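Getting a fusty smell out of a padded bed after a damp winter
Posted in: Home and Cleaning > Bedrooms
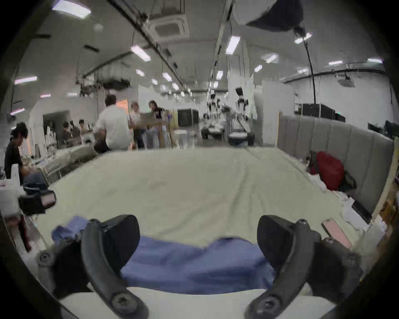
I moved into a rented ground floor flat last autumn and the bed came with it. It is a double with a tall padded headboard, and the base is covered in fabric too. Over the winter it has picked up a smell, a bit like a wet coat left in a cupboard. It is worse in the morning and worse again if the door has been shut all day.

What I have tried so far: washing all the bedding at 60, vacuuming the mattress on both sides, and bicarbonate of soda left on overnight and vacuumed off. The bicarb helped for two days and then it was back. I also bought a bottle of Prolach fabric spray, which smells of lemons for an hour and then smells of lemons and wet coat.

There is no mould that I can find on the mattress. The wall behind the bed is an outside wall and feels cold. I have a cheap humidity meter and it reads in the seventies first thing. The radiator is at the other end of the room, under the window.

I would like to know whether the smell is likely to be in the mattress or in the headboard, and whether it is worth paying someone to clean it. I have had one quote, from a firm called Tiongson, for 100 pounds for the bed and headboard together. The landlord says it is "just an old building". I can't really replace the bed as it isn't mine.

Nuria Miranda

Don't pay for cleaning yet. If the room stays as it is you will have the same smell back by next winter, and a wet clean in a cold room can make it worse.

Readings in the seventies every morning are too high. You want it under 60 most of the time. Two people asleep with the door shut will push it up, and so will drying washing in there, which you don't mention but most people in flats do.

To find out where the smell is, take everything off the bed and lean the mattress upright in another room with the door closed. Leave it 24 hours. Then go into each room in turn and have a sniff, preferably after you have been outside for ten minutes, as you stop noticing it otherwise. If the bedroom still smells, it is the headboard, the base, the carpet or the wall. If the other room smells, it is the mattress.

My money is on the back of the headboard. Pull the bed out from the wall and look with a torch. Most of these have a thin black or grey cloth stapled over the back, and it goes spotty where it has been pressed against a cold wall. Look at the wall as well, especially low down near the skirting, and lift the edge of the carpet if it comes up easily.

If it is spotty, this is what I did with mine:

Open the window and shut the bedroom door. Wear a mask.
Wipe the wall with a mould wash and let it dry fully. Keep the wash off the fabric, it will bleach it.
Brush the back cloth gently towards a vacuum nozzle. If it is badly marked, take the staples out and throw the cloth away. It only hides the frame. In a rented place ask first.
Stand the headboard somewhere warm with air on both sides for a few days.
Put the bed back with a gap behind it. A hand's width is enough.

The gap matters more than any of the sprays. I screwed two blocks of wood to the back of my bed legs so it can't creep back to the wall, and it has been fine for three winters. You could do the same with a couple of rubber door stops on the floor and leave no holes.

If you look and there is nothing at all, say so and I'll think again.

Lech Krawczyk

We had this in our last place and a dehumidifier sorted it. Ours is an Ivine, the small one, bought second-hand. Got it in February and it filled the tank every night for the first fortnight, then every three or four days. Keep the window shut while it is running or you are just drying the street.

I'd also check for a divan base with drawers. Ours had shoes in one of them from the people before.

Si-woo Hong

Lech is right about the gap. A few things to add, mostly on the cleaning side, as I did upholstery cleaning for six years before my knees went.

100 pounds for a double and headboard is not a silly price, but ask what they use. With a deep padded headboard you do not want it soaked. The foam behind the fabric holds water for days, and where there is stitching the water runs into the seams and leaves a tide line. Ask for low moisture or dry cleaning, and ask how long before it can go back against bedding. If they say an hour, I would look elsewhere.

You can do a fair bit yourself. Use the narrow nozzle along every seam, as that is where the dust sits and dust holds smell. Then take a white cotton cloth, wrung out until it barely feels damp, with a drop of clear washing-up liquid, and wipe in one direction only. Do a patch low down at the side first. Follow with a dry cloth. Do it in the morning with the heating on.

The sprays are mostly perfume. I have used the Prolach one, and a dearer one called Pusodon, and neither of them did anything to the cause.

On the landlord, write to them rather than ringing. Put your humidity readings in with the time of day next to each one, say the wall is cold and the bed is theirs, and keep a copy. Ask whether the airbrick outside is clear, if there is one. In my old ground floor flat it had been buried by a flower bed, and once I dug it out the bedroom dried up over the summer.

Aitana Escobar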